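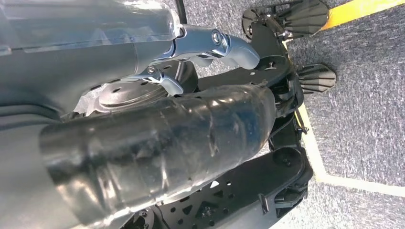

Wer sich für den Sonon interessiert, unseren mobilen Greifarm für Werkstatt und Lager, der sollte ihn am besten einmal in Ruhe bei uns in Vemden besuchen, denn ein Datenblatt ist schnell gelesen, aber daneben zu stehen ist doch etwas ganz anderes! Unser Vorführraum ist mit grauem Teppich ausgelegt, und das gelbe Klebeband auf dem Boden dient unseren Gästen als Orientierung: Bis dorthin dürfen Sie gern herantreten, während der Arm sich bewegt, und in den Pausen natürlich auch näher. Die glänzend schwarze Röhre des Arms steckt noch in ihrer durchsichtigen Schutzfolie, die bei der Auslieferung draufbleibt und die Sie später selbst abziehen können (erfahrungsgemäß streiten sich die Kollegen darum).

## Vorführung in Vemden

Eine Vorführung dauert 90 Minuten, und wir nehmen höchstens 10 Gäste auf einmal, damit jeder zu seinen Fragen kommt. Durch den Vormittag führt meistens Dariusz Żak, der den Sonon seit der ersten Baureihe betreut und auch dann noch geduldig weitererklärt, wenn der Kaffee längst kalt ist. Bringen Sie ruhig eigene Teile mit, am liebsten solche, die bei Ihnen im Betrieb Ärger machen – beim Tag der offenen Tür im Januar kam die Firma Borkowska mit einer ganzen Kiste Rohrschellen, und wir haben fast 4 Stunden daran herumprobiert.

Wer möchte, darf den Arm auch selbst führen. Vorkenntnisse brauchen Sie dafür keine, nur geschlossene Schuhe und bitte keine losen Schals oder Ketten.

## Ausstattung

- Artikelnummer: 272
- Mobile Basis für ebene Böden
- Greifer, Backen einzeln nachbestellbar
- Steuerpult Urnetti, Menü auf Deutsch und Polnisch
- Einweisung bei Ihnen vor Ort inbegriffen

## Anmeldung

Einen Termin vereinbaren Sie über das Kontaktformular oder telefonisch, vormittags erreichen Sie uns am besten. Schreiben Sie uns gern gleich dazu, was der Sonon bei Ihnen greifen soll und wie schwer die Teile sind, dann legen wir passende Backen bereit. Parkplätze finden Sie im Hof, der Eingang zum Vorführraum liegt hinter dem Rolltor links.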